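Bench Notes: the arm moves to the sink

Hello again from the back corner of the Zotmont workshop! If you read the April newsletter you'll remember I was stuck on the gripper, which kept twisting on its mount every time it closed on anything bigger than a walnut. Well, I printed a new bracket (version 11, if you can believe it), swapped two of the screws for longer ones, and the twist is gone. I did a little dance. The laser cutter people saw it.

So now I'm on to the fun part, which is picking up stuff. The arm started life as a Plostley kit, and I've been calling it Gillies since the first motor came out of the box. I moved it over to the counter by the sink, because the big bench is spoken for until the kayak is finished, and I put a plastic tray down so things don't roll off onto the floor. Then I raided the toy bin for things that are soft, lumpy or just plain awkward to grab. 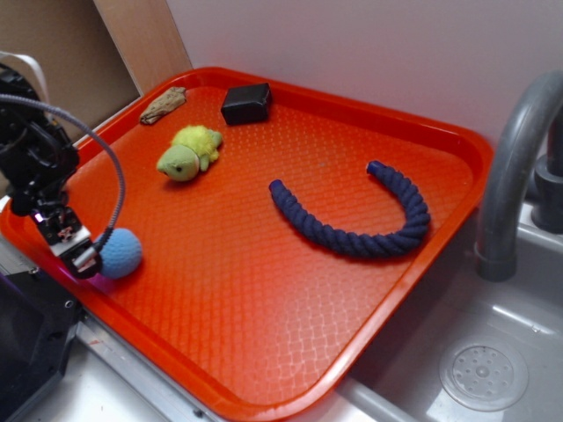
Gillies and the blue fuzzy ball, with the turtle and the rope toy waiting their turn.

I'm running each object from a bunch of different spots and writing it all down in a notebook. I'm 188 tries in as I type this. The ball is the easy one, as long as the fingers come down on both sides of it. The turtle is a pain! The shell squishes and the head doesn't, so where you grab it matters a whole lot. The rope is somewhere in the middle, and I keep changing my mind about whether to go for the bend or one of the ends.

Money so far: $326, and $65 of that was motors I fried by wiring them backward (check your connector twice, please, I'm begging you). The code is all in the Mistesora folder on the shared drive, and you're welcome to poke at it. Just save a copy first.

Next up is a slower closing speed and some rubber pads for the fingertips. If you have an old bike tube you don't want, leave it on my shelf!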